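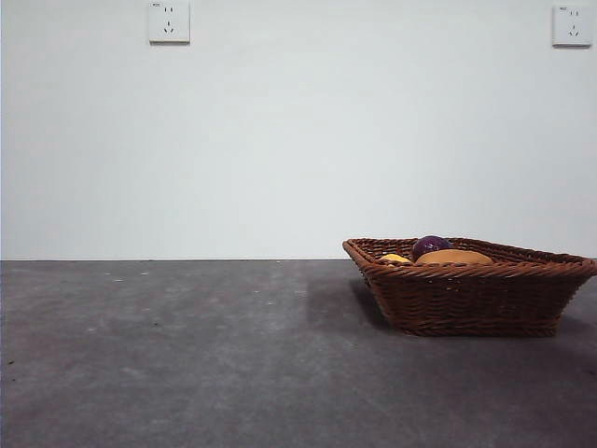 Vilho Hirvonen wrote that I must first tell which kind of bread it is, so I add it now: it is sourdough with wheat and a little rye, one loaf of 680 grams, baked on Wednesday.

Home Forum Recipes Ask Members Log in

Bread basket on the table: how to keep bread from drying?

We are four persons at home and we like to have the bread on the table the whole day. I use a wicker basket without cover. In the evening the cut side is already hard like a biscuit. In November, when we heat the kitchen, it is even worse. My mother-in-law says to put it in the fridge, but I have read that this is wrong. Should I line the basket with a cloth, or is it better to buy a closed bread box? I looked at one in the shop in Darkby, but it was quite expensive.

Posted by Sabbagh

Vilho Hirvonen
Thank you for the details. For such bread I would not use the fridge, because the crumb becomes stale faster in the cold. Keep the loaf whole as long as you can and put it with the cut side down on a wooden board. Take to the basket only the slices for one meal, and fold a linen cloth over them. What you will not eat in two days, slice and freeze the same day. From the freezer a slice goes directly to the toaster. If you want to refresh half a loaf, wet the crust lightly with your hand and give it eight minutes in the oven at 174 degrees (Celsius). My oven has a digital display, so you can set 175 and it will be the same. Eat it soon after, as it dries quickly the second time.

bademness_kitchen
plastic bag. crust gets soft but who cares

Clultness
I agree about the cloth, but please wash it without softener. Our bread had a taste of flowers for one week and I did not understand from where it came. Also shake the crumbs out of the basket every evening, they get old in the corners. I have a closed box too, and in summer I had mold in it, so it is not always the better choice.

Related topics
Can I freeze dough after the first rise?
Rye starter smells like nail polish
How to clean a wicker basket
What to cook from old bread (17 replies)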